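**Bruvska adds elderberry extract capsules to its supplement line**

18th July

Bruvska has started shipping a standardized elderberry extract in capsule form, the first addition to its berry range in two years. The product is sold under the Miranda label and replaces the dried elderberry powder that Bruvska has offered in pouches. Existing pouch stock will be sold until it runs out.

Each capsule contains 251 mg of extract from the ripe fruit of European elder (Sambucus nigra). The extraction uses water only. Earlier trial batches used a mix of water and ethanol, but the company dropped this after tests showed that residual alcohol affected the capsule shell during storage. The shell is plant cellulose. The only other ingredient is rice flour, used as a flow agent in filling.

The fruit is grown under contract by Pramus, which also handles destemming and heat treatment before the pulp is pressed. Raw elderberries, along with the stems, leaves and bark of the plant, contain compounds that can cause nausea and vomiting. Pramus heats the fruit before pressing and rejects any lot in which stem material exceeds the limit set in the supply contract. The limit itself has not been published.

Lot testing is carried out by Zerero. The standard panel covers moisture, total anthocyanins, heavy metals, yeast and mold, and a screen for pesticide residues. Certificates can be requested by lot number, which is printed on the base of the bottle. Results for the first four lots are already available. Lot three was held back and retested for moisture, then released with a shorter shelf life than the others.

The first production run was 3,000 bottles. Of these, 2,125 have been allocated to retail stores and the remainder will be sold by mail order. A bottle holds 60 capsules. The suggested serving is two capsules a day with food, so one bottle lasts 30 days. 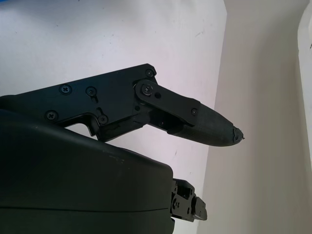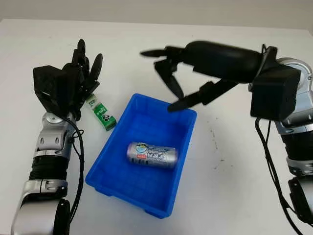
A second run is planned for October, after the new harvest has been pressed. Stores wishing to order from that run must place a minimum order of 12 bottles, down from 24 for the pouches. Mixed cases with other Miranda products will be accepted, except for the liquid concentrates, which ship separately because of their weight.

The label makes no claim to prevent or treat any illness. Bruvska states that the product is a dietary supplement and that published studies on elderberry and cold symptoms have been small and used different preparations, which makes their doses hard to compare. Pregnant or nursing women, children under 12, and anyone taking drugs that act on the immune system are advised to speak to a doctor before use. The same advice appeared on the powder pouches.

Capsules should be kept in the closed bottle at room temperature and away from direct light. The drying packet should be left in place after opening. Slight differences in color between lots are normal and depend on the ripeness of the fruit at picking.

Customers with a standing order for the powder will not be moved to the capsules automatically. They need to change the order themselves before the last pouches ship, or it will lapse. Any credit left on a lapsed order can be used against other products in the Miranda range.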